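The founder of Flamby met me at the door in Clikham with two mugs of tea and an apology for the stairs. Her tiny documentary outfit had just wrapped Tallelness, a film about night ferries, and she was in a mood to talk.

"We shot 200 hours," she said, laughing, "and then I had to sit down and watch them all!"
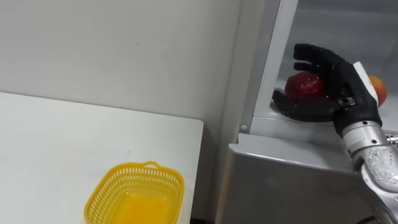

The editing took seven months, most of it done after supper, when her phone finally went quiet. She still talks about the ferry crews like cousins — who snores, who sings, who makes the good soup.

I asked about money, and she didn't mind a bit. The first grant came to 1060 dollars. "It paid for microphones and a lot of sandwiches," she said.

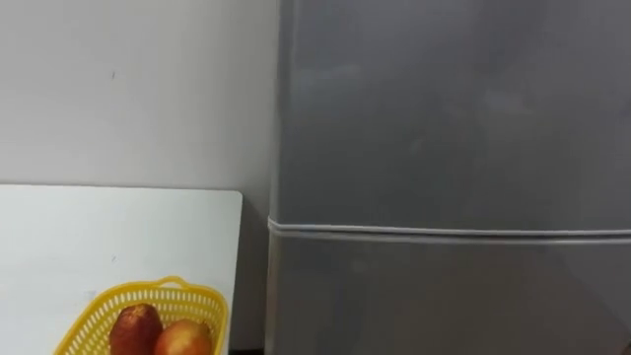
Her next film, Phí, follows a family of puppet makers, and she is looking for a sound recordist who can start in November. "Send me something you made when you had no budget," she said. "I'd much sooner hear that than read your résumé."
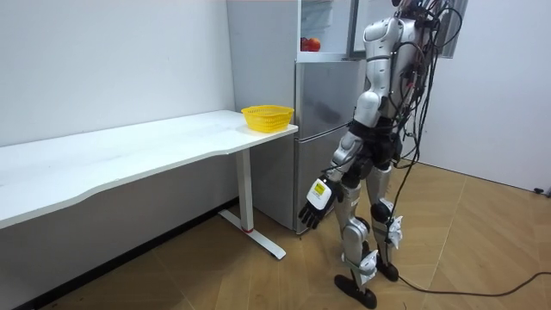
A humanoid robot facing the desk and refrigerator.

She walked me down afterward, still talking about puppets, and told me to come back for the rough cut.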